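**Osar releases new version of its grasp planner**

6 August – no, the version number has not changed its style: Osar 2.15 is available from today, August 6, 2026.

The planner now handles thin plastic bags, a task which the February version often refused. It looks for the place where the folds come together and closes the jaws there. Tia Catterall, who leads the work at Novine, tested it against 662 recorded grasps.

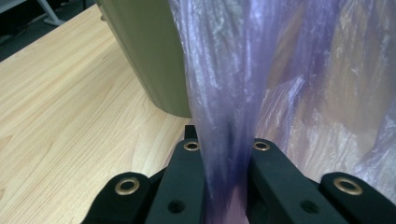
The new bag model is switched off by default and must be chosen in the settings file. Users of the Zanton driver should update this first – the old one does not report jaw width. 66 reported faults are closed as well.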